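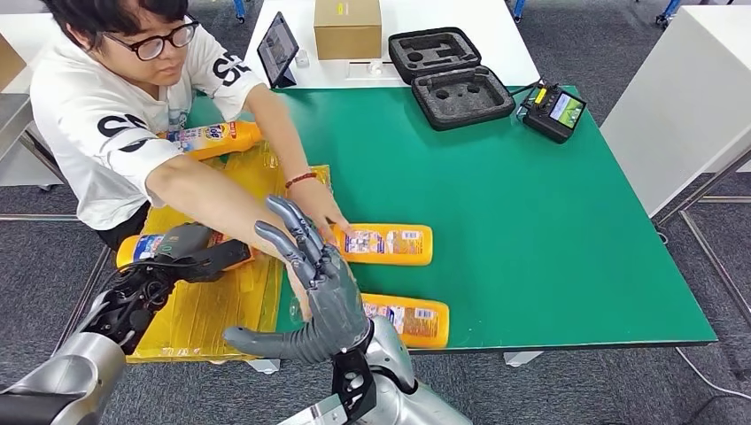 How do you store half-used squeeze bottles so they don't leak in a bin? Stand them cap up in something narrow enough that they can't tip, and wipe the threads before you close them.

4 min read

tablemat_604
Asking for our craft room at Flurkgate. We have a big green-topped table everybody works at, and by the end of a session the yellow bottles are lying on their sides all over it. They go in a flat bin like that and a week later there's a sticky layer on the bottom and the labels are coming off. I've been laying them down because the shelf is only so tall. What do other people do?

pellworth
Shelf height was our problem too. We moved one shelf up a notch and put the bottles in a dish tub, standing. Rectangular ones pack well because the flat sides sit against each other. Round ones are worse.

Close the caps on the table, before anything gets picked up. If you wait until they're in the tub you miss one.

hobbinjay
I store mine cap down and I'd do it again. When it's a third full and standing up you squeeze out nothing but air for the first few seconds. Cap down it's ready to go. I've done it this way for years with a wire rack from Nevum that was meant for spice jars.

pellworth
Cap down is fine at home where you closed it yourself. In a shared room you don't know who closed it.

hobbinjay
Then check them. It takes a minute.

tablemat_604
We have roughly 50 bottles when everything's out, so it's more than a minute. I'd like something the kids can do without me standing there.

Vesna Radulović
I run the afternoon group at Dirkesgate and we settled on this in October after trying a few things:

Everyone lays the bottles flat in the middle of the table first, labels up, so you can see what you've got. Then one person closes and wipes, one person loads the tub. The wiping cloth is damp, not wet - a wet one takes the print off. Tub goes on the low shelf. The whole thing takes us 19 minutes with the floor included, and most of that is the floor.

I wouldn't do cap down either. We tried it for a month and had to throw out the shelf liner.

marn_k
Does it matter what's in them? Ours are tempera and they dry at the tip if you look away. Glue seems more forgiving.

Vesna Radulović
Paint, keep a straight pin with the tub and clear the tip before you close it. Glue, I just wipe. If the tip is already solid take the cap off and leave it in warm water until the plug lets go. Dry it before it goes back on.

hobbinjay
Worth saying that cap down stops the tip from drying because it stays full of paint. That's the reason I do it.

pellworth
It stays full of paint because the paint is on its way out.

marn_k
I've had both happen, for what it's worth. The thick stuff behaved. The thin school-grade kind ended up all over the drawer.

tablemat_604
Ours is the thin kind, so standing up it is. Last question, has anyone refilled them? I can get a 300 ounce jug from Vukčević for less than a case of small bottles.

pellworth
We refill. You need a funnel with a short neck and someone patient. Put a strip of tape on the back with the month on it. After three or four refills the sides go soft and don't spring back, and then I toss the bottle.

marn_k
I stopped refilling. Lost more down the outside than I saved. If you do it, do it over the sink and not on the table.

Vesna Radulović
Same here, over the sink. And don't top one up that still has old paint in the bottom. Use it up or rinse it.

tablemat_604
Okay. Raising the shelf this week and I'll get two tubs. Will report back on the jug.

Last updated: October

Related threads
Getting dried glue off a tabletop
Shelf liner that wipes clean
Dish tubs or drawers for shared supplies
Labels that survive a damp cloth
Tempera separating in the bottle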